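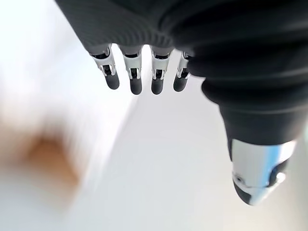
Good evening, everyone, and thank you for coming out in the drizzle. (Wait for the latecomers, there are always a few by the coats.) Noreen Malik asked me to talk for 15 minutes on keeping weather records at home, and those who know me will be wondering how I'll manage to stop.

Start with the rain gauge. Mine is a plain Lunder, bought second-hand, and I have read it at 7 every morning for 26 years, bar one January when I had flu and my sister did it in her dressing gown.

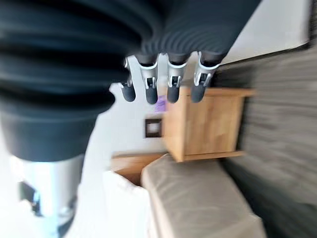 Photo: Guido Morelli

Hold up the old notebook here. Pass it round, but ask for it back!

The wettest month in it came to 143 millimetres, and I remember the lane by the Kastero bridge running like a brook. Forecasts are made for a wide area, and your own garden may get twice what the next village does. Mention the hill. Guido swears his side of it stays drier, and his figures do bear him out, much as it pains me. 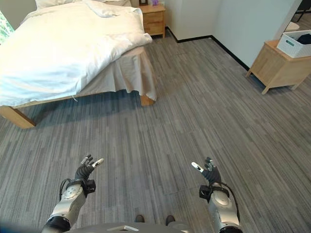
The bedroom, with the duvet on.

Next, thermometers — slow down for this part, I rushed it last time. Keep them in the shade, well off the ground and away from the house wall. Mine hung by the kitchen vent for a whole winter and I told everybody how mild we were having it.

Say a word on frost. A clear, still night is the one to watch, and low ground catches it first. If you grow anything tender, cover it before you go up to bed.

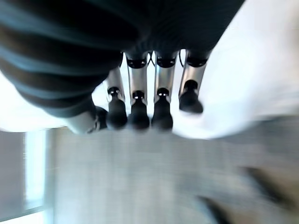 Then the question of paper or computer. I use both, with the Stalteo program for the yearly charts and a pencil for everything else. Pencil doesn't run when it gets rained on. Show the two charts, the dry summer first.

Thank Noreen, thank the Kwok hall for the tea urn, then questions. Spare record sheets are on the table by the door.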